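Garnby Stage Combat Workshop: Frequently Asked Questions

Last updated May 1999

What is the workshop?

It is a ten-week evening course in unarmed and armed fighting for stage and film. The first half covers falls, slaps, punches, and hair pulls. The second half covers single sword and a little quarterstaff. Classes are held in the upstairs hall at the Brivport Arts Building, and you come in by the side door on the parking lot.

Do I need acting or martial arts experience?

No. Most people arrive with one or the other, and a few arrive with neither. If you have trained in karate, judo, or sport fencing, expect to spend the first weeks learning to miss. Fencers usually have the hardest time with this, as they are used to closing distance and we want them to hold it.

Who teaches?

Giuliana Chávez teaches the unarmed classes and runs the final showing. Kamarul Setiawan teaches sword. Yhon Zapata assists with both and looks after the weapons. Nomvula Cele takes enrollments and is the person to call about payments or missed classes.

What should I bring?

Long sweatpants, a T-shirt with sleeves, and flat shoes with a clean sole. Running shoes with thick heels make it easy to turn an ankle on the lunges. Take off rings, watches, and earrings before warm-up. Knee pads are a good idea for the falls classes, and the volleyball kind is fine. Bring something to drink. The fountain on the second floor does not work.
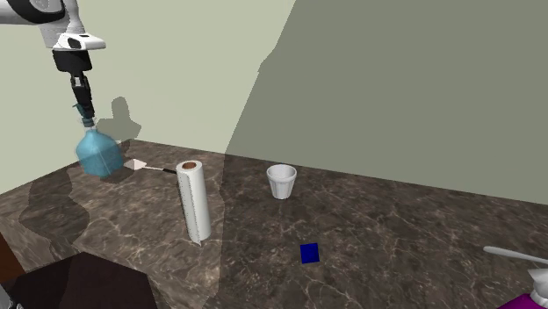

Are the swords real?

They are steel, with blunt edges and rounded tips. They are made for stage use and are heavier than a sport foil. We do not use sharpened blades for any purpose, including photographs. Aluminum blades are used for the first two sword classes so that you can get the footwork down before your arm gets tired.

Can I bring my own sword?

Only if Yhon has looked it over first. Wall-hanger swords sold in gift shops are not allowed in the hall at all. The tang on these is often a thin rod welded to the blade, and it can snap on a light parry. If you are shopping for a first sword, wait until the end of the course. You will have a better idea of what length suits you.

How much does it cost?

The full course is $330. If you only want the unarmed half, it is $231. The sword half is not sold separately to new students. A deposit of $75 holds your place and comes off the total. Checks should be made out to Garnby Workshop. We do not take credit cards.

Can I get a refund?

The deposit is returned if you cancel before the first class. After that we can move you to the next course once, but we do not give money back. If you are hurt and your doctor tells you to stop, call Nomvula and she will work something out.

Is there an age limit?

You must be 16 or older. Anyone under 18 needs a form signed by a parent or guardian. The form is at the front desk.

How many people are hurt?

Bruises are common, mostly on hips and forearms. Jammed fingers happen in the sword classes when people grip too high. Tell the teacher right away if you are hit, even if it was light. All partner work is done at half speed until a teacher has watched it and cleared it.

What if I miss a class?

One missed class is all right. Two is a problem, because your partner has nobody to rehearse the final fight with. If you know you will be away for more than one evening, please take the November course. 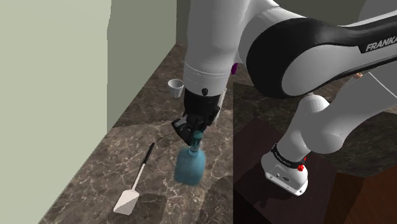
Countertop with bottle.

Will I get a certificate?

You get a letter stating the hours and the weapons covered. It is not a license, and it does not qualify you to choreograph fights or teach. Some local theaters ask to see it at auditions.

Can friends watch?

At the final showing, yes. It is free and lasts less than an hour. Regular classes are closed to visitors.

Where can I practice between classes?

Footwork can be done anywhere with a flat floor. Do not practice partner moves without a teacher present. Please do not carry a stage sword in public without a case. Jhosep Palomino opens the hall for supervised practice before class, and the sign-up sheet is on the door.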